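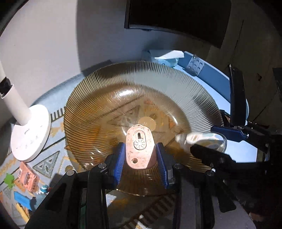

Granance G-10 Pocket Utility Cutter: Long-Term Review

Reviewed by Beryl Nuttall
Posted March 3, 2025
Category: Cutting tools, light duty
Rating: 3.5 out of 5

The G-10 is a small snap-off cutter with a slider, sold for opening parcels and trimming paper. I bought two in November from the Bromstead counter and have used one at the packing bench and one at home. I paid full price for both.

Blade and feed

The blade is 9 mm wide, carbon steel, scored at 60 degrees. It arrives with a light oil film that should be wiped off before the first cut on paper. The slider moves in fixed steps and clicks at each one. At one or two steps out the blade is stiff enough for double-wall carton. At four steps it flexes sideways and the cut wanders, so I treat three as the limit.

The lock is friction plus detent. There is no thumbscrew. Pushing the tip straight down on a hard surface will drive the blade back one step, and it did this on both units. For scoring cuts held at a low angle I had no slip at all.

Edge life

Edge life was tested on one grade of single-wall corrugated board, cutting strips 12 inches long against a steel rule. The first segment gave clean edges for 40 strips. After that the top liner began to tear at the start of each stroke. I changed segments there and got a similar result from the second. The Brestholm compact cutter, which I reviewed last year, tore earlier on the same board but was easier to snap.

Across the whole period the bench unit has made 2,254 logged cuts. The log covers carton tape and strapping as well as board, and it should not be compared with the strip test.

Snapping

There is no snapping slot in the end cap. Use pliers. The score lines are shallow and the break is not always clean. Two segments left a small burr at the heel, and the burr dragged in the channel until I took it off with a fine stone.

Handling

The body is flat and short. It sits well between thumb and first two fingers for light work, but there is little to hold on to when the cut needs force. After a long session on strapping the slider edge becomes uncomfortable. Left-handed users should note that the slider is on one face only and the blade does not reverse. Ataberk Gökçe, who cuts left-handed, ran the home unit for a week and ended up pushing the slider with his index finger. He found it workable but slow.

Cleaning

Tape adhesive collects in the channel. Extend the blade fully, pull it out through the front, and wipe the carrier with isopropyl alcohol on a cotton swab. Do not use acetone on the body - it dulled a test patch within seconds. The finish also holds marks from cardboard dust and newsprint, and soap removes only part of them.

Refills

Granance sells refills in packs of 10. Güneş 9 mm blades also fit, with slightly more side play. Generic blades from the drawer were too thick at the tang and would not seat.

Summary of findings

For: positive slider steps, good edge on board, common blade width
Against: lock slips under end load, no snapping slot, one-sided slider
Suited to: parcels, paper, light carton
Not suited to: carpet, vinyl, thick foam, any cut made tip first

The bench unit stays in use. I will add a note on lock wear once the second refill pack is finished.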